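I moved to Gavesitz in January and I want to write a little about learning to bake rye bread here, because some people asked me. It is a longer thread, sorry.

First, the flour. At home I bought one kind of rye flour and it was simply called rye flour. In the shop in Gavesitz there are four kinds and they carry only numbers. I took the darkest one. It was the wrong one for a beginner.

The darkest flour drinks a lot of water. My first dough was like wet cement. I added more flour, then more water, then more flour again, and at the end I had 2000 grams of dough and one small tin.

The second thing is the starter. Mine came from the bakery Verstraete, on the corner near the tram. I asked very politely in my best grammar, and the woman gave me a spoon of it in a paper cup and did not want money.

I feed it in the evening with the same weight of flour and water. In a cold kitchen it needs the whole night. In my old flat it needed four hours. I did not believe this difference until I bought a thermometer.

My recipe now: 700 grams of flour, medium rye, and a good spoon of salt. No kneading. You stir it with a wet spoon, you put it in the tin, you make the top smooth with wet fingers. Then you leave it alone – this is the hardest part for me.

It is ready for the oven when you see small holes on the top, like pinholes. If the holes are large, you waited too long and the middle will sink. Mine sank three times.

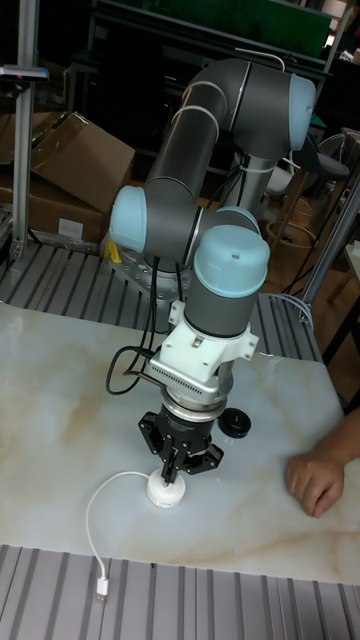 Smoothing the top is where I still lose patience. My fingers go in too deep and leave small valleys, and the valleys stay after baking. What I want is the touch of that black gripper, which rests on top of the little white round thing and nothing more. Wet the fingers again after each stroke, and stop earlier than you want to.

Bake it very hot for the first 25 minutes, then lower. I take it out of the tin for the last part so the sides also get a crust.

And please do not cut it the same day. Wrap it in a cloth and wait until the next morning. A friend in Skarevbridge waits two days, but I am not so strong.

Next I want to try it with caraway. If you have a recipe where the caraway does not win over everything, please send it to me.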